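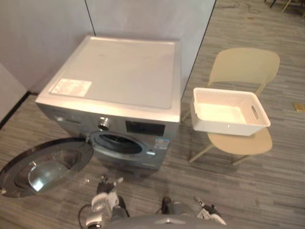
A two-armed robot at a front-loading washing machine, with a storage basket on the chair alongside.

Korninow opens equipment planning service for care home laundries

Junddale, September - Korninow has today opened a planning and budgeting service for care homes that are considering robots for laundry work. The service covers the full cost of a purchase, from the first site visit to the end of the machine's working life, and is open to homes of up to 100 beds.

Managers who took part in the company's spring survey reported that the price of the robot was seldom the figure that caused difficulty. Of the 141 replies received, most named floor space, changes to existing washing machines and staff training as the costs left out of their first budget.

Each home will receive a written plan setting out what should be bought, what can be kept and what may be put off to a later year. Door swing, the height of baskets and the width of the working area are measured on site. Plans cover 5 years and show purchase and lease costs side by side, with servicing and spare grippers listed separately.

The service will begin at 2 sites, Hafstein and Skandemar, where laundry rooms are due to be refitted this winter. Homes in other areas may apply now and will be visited in order of application.

"A home should know the whole cost before it signs an order," the company said in a statement. "In certain cases our advice will be to wait - and the plan will say so plainly."

The site visit is free of charge. Application forms are available from the Korninow office in Junddale.

ENDS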